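# Octobre 2018 : on refait les comptes de l'atelier

Bon, je reprends mon tableau de dépenses, parce que Colette Besnard me l'a réclamé trois fois et qu'elle a raison (c'est elle qui signe !). On veut équiper un second poste pour le démontage de PC, et j'avais bêtement commencé par le bras. Mauvaise idée : le bras, c'est la ligne facile, on demande un devis à Caldeira et voilà. Ce qui me mange le budget, ce sont les petites choses, les doigts, les patins, les supports, la visserie.

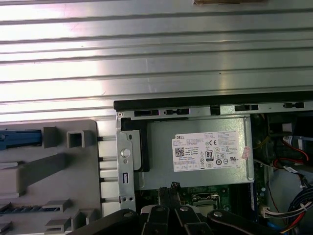

Donc, côté pince, je prévois deux jeux de doigts par poste, plus 36 patins de rechange chez Nidley. Oui, ça paraît énorme, mais ils sont vendus par sachets de six et le port coûte 13 euros à chaque commande, alors autant grouper ! Pour les machines d'entraînement, je reste sur de vieilles tours de bureau d'occasion. J'en achèterais bien des neuves, mais Colette m'a regardée d'une drôle de façon et j'ai rayé la ligne.

Reste la question des porte-outils. Plumitance en propose un tout fait à 87 euros, très joli, sauf que les logements ne correspondent pas à nos outils et qu'il faudrait tout reprendre à la lime. Je penche pour l'impression 3D maison, avec deux bobines en plus au budget et pas mal de soirées devant le logiciel de dessin.
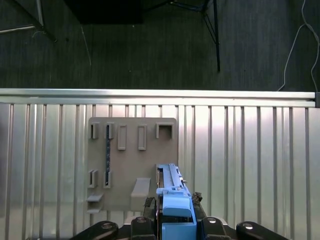

*La pièce bleue dans la pince, devant le panneau à supports.*

J'attends encore le devis pour les câbles, et je n'ai toujours pas tranché pour le chariot. Si vous avez une bonne adresse pour des profilés alu coupés à longueur, je prends !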